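Notebook > Ski room > Tuning and waxing

Sep 29, 2023
Entered by Harpreet Bouchard

Preseason bench work for the club skis. Pulled the loaner rack and started with the slalom pairs, as those went away in the worst state. Bases were dry along both edges, more on the left skis than the right. Two pairs have the whitish fuzz you get after a season on dry matting. The rest only need a clean and a few layers of soft wax.

Rhonda wants the loaners ready before the first clinic in October. The clinic is gates on the artificial slope at Raudsepp, then the bus trips to Hiselach start once they have cover on the lower runs. So the skis have to do two quite different jobs within a few weeks. My plan is to set everything up for the matting now and redo the edges afterward. Normand would like to split the fleet and leave half alone until snow. We don't have enough in the middle lengths for that, as far as I can see, but he is going to look at the booking sheet.

Edge angles first. Checked the side edge on every pair with the marker pen method, one pass with a fine file in the guide, then look where the ink goes. Most came back at 88, which is what the sheet says. Pair 11 is nearer 87 at the shovel and 88 under the foot, so somebody has had it in a different guide at some point. I am leaving it until I have the second guide back from Aaliyah.

Base bevel I did not touch. There's no putting it back without a full grind, and on the matting it makes little difference. 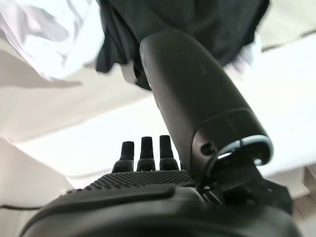 Do the loaners need a fresh edge before the matting sessions, or is that wasted work?
Take off the burrs with a stone and leave the file alone. The matting rounds off a new edge in an evening or two, and you only get so many filings out of a ski.

That has come up every fall so I am writing it down in here where it can be found. What I did on each pair was a coarse stone on the burrs, then a medium stone with water, then a gummy on the tips and tails. About ten minutes a pair once the stones were clean.

Wax. Used up the end of the old universal block as a cleaning wax: melt it in, scrape while still warm, brush. The scrapings came off gray on the first four pairs and nearly black on pair 7. Did pair 7 three times before it ran clear. After that, one coat of the Nornura soft, left overnight to cool properly, and scraped this morning. The Nornura goes on at a lower iron temperature than the old one. I had the iron at 124 to begin with and it was fine, no smoke. Kept the iron moving the whole time. Réjean says he runs his a bit hotter for the matting and puts up with the smell. I would like to see his bases after a month before I copy him.

Weighed what was left of the block before and after, because we always guess wrong when ordering. Started at 662 grams and finished at 300. That covers the slalom pairs and the short GS pairs, not the juniors. At that rate we need at least one more block to get to the bus trips, two if the juniors get the same treatment.
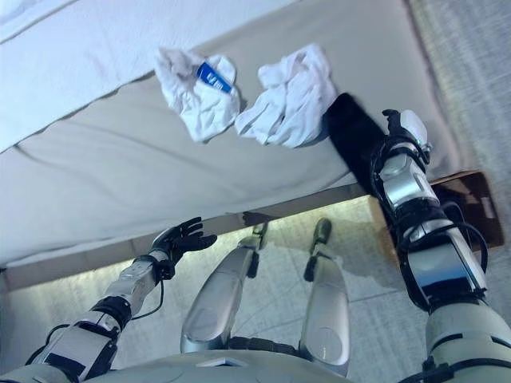 The juniors are mostly in better shape than I expected, apart from the bindings. Three pairs have heel pieces that slide under hand pressure on the track, so the lock tab is worn or missing. I have tagged these and put them on the bottom shelf. They should not go out at all until they have been checked on the Tramuveo tester, and that means taking them over to Raudsepp, as our own torque wrench is not good enough for a release check. Normand has offered to drive them.

Forward pressure on the others is set by the boot, so it will have to be done again on the night when people turn up with different boots. Last year we tried to do this with a line of kids waiting at the door and it took up most of the first session. Suggestion for Rhonda: get sole lengths on the sign-up form. It is stamped on the side of the heel on nearly every boot and parents can read it off at home. If we have the lengths a few days ahead I can preset the whole rack and we only check on the night.

DIN numbers stay off the form. Those get worked out from the chart by whoever is on the bench, with weight, height, age and skier type, and written on the tag and initialed. Aaliyah and I are both signed off for this. Réjean has his refresher to do.

Small stuff:
- Brass brush is finished, bristles flat in the middle. Nylon one is okay.
- The left vise jaw has lost its rubber again. Glued it, not hopeful.
- Plexi scrapers sharpened, both sides.
- P-tex candles: two clear, no black. Pair 4 has a gouge near the tail that wants black.
- Brake retainers, need a bag of new ones. The old rubber bands snap.

Left to do: gouge on pair 4, guide back from Aaliyah and then pair 11, second coat on the two fuzzy pairs, and the juniors' wax once the new block comes. If anyone is in before me, the iron is unplugged on the top shelf and the stones are in the tub of water. Please put them back in it.

Ski room notebook. Corrections and additions to Rhonda Sawatzky. Back to top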